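Debt advice drop-in finds a new home in Wilthorpe

Print
E-mail

June 17, 2021

I'll own up straight away that I used to walk past the old debt advice office on Lutmont Road with my head down, in case anyone thought I was going in. Daft, I know. Then a couple of years back I did go in, with a carrier bag of unopened post, and came out feeling about two stone lighter. So when the lease ran out in April and the blinds came down I was properly upset, and I've been pestering people for news ever since.

Well, now I've got some! The drop-in is opening again, upstairs at the Lombardi building on the corner by the bus station, and it's keeping the same phone number and nearly all the same faces.

Kavitha Nadar is still running it. I caught her between boxes yesterday and she told me the phones never stopped while they were without a base. They took 1,147 calls last year, she said, and the ones that worry her most are the people who ring once, can't get through and don't try again. "It's usually council tax that tips them over," she said. "They've juggled the cards for months and then a letter comes with a court date on it."

What you get is an hour with an adviser, free, with the door shut. They go through what comes in and what goes out, work out which debts need dealing with first (rent, mortgage, council tax and energy, in case you were about to pay the catalogue before the gas), and then they'll write to the people you owe if you can't face it. Some folk only need a budget and a few phone calls. Others end up on a repayment plan, and a few go for something more formal, like a debt relief order or bankruptcy. Nobody pushes you into any of it. In my case it was a repayment plan, and I've got eight payments left, which I have marked off on the kitchen calendar like a child waiting for Christmas.

There's a bit of new money too. The Wilthorpe credit union has put in 2,000 pounds for a hardship pot, so that someone who comes in with an empty meter can go home with it topped up. Gráinne Mac an tSaoi from the credit union will also be there one morning a week to open savings accounts, and you can start with a pound. I asked if that was a joke and she said no, she started with less than that herself.
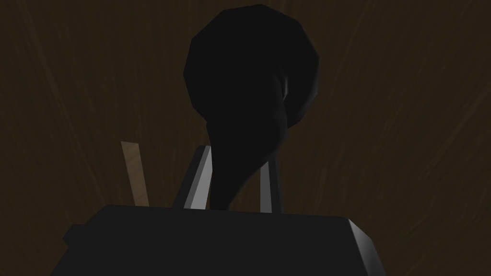
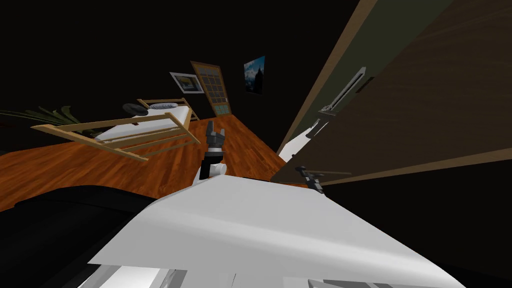

Not everybody is thrilled about the move. Roxana Sandu, who has the flat above the old office, thinks it ought to have stayed in Lutmont Road, where you could get in without any stairs. She's got a point. There is a lift at the Lombardi building but you have to go round the back and ring for it, and if you're already in a state that's one more thing to get wrong. Kavitha says they'll see people on the ground floor if they ask when they book, and home visits are starting up again for anyone who can't get out.

The other thing I wanted to know was whether they'd help the self-employed, as my brother-in-law lays floors and has had a shocking year. They will. Lenni Heinonen is the one to ask for, and he'd like to see your tax letters as well as your bank statements, opened or not. He says he's got his own letter knife and doesn't mind using it.

Doors open at ten and the last appointment is at four. You can turn up on spec, though Floor Boersma on the front desk says booking is better at the moment, as they're only letting a few people wait inside at a time. Bring three months of bank statements if you have them, something showing your wages or benefits, and any letters with a date on them. If all you've got is a carrier bag, take the carrier bag.

Print
E-mail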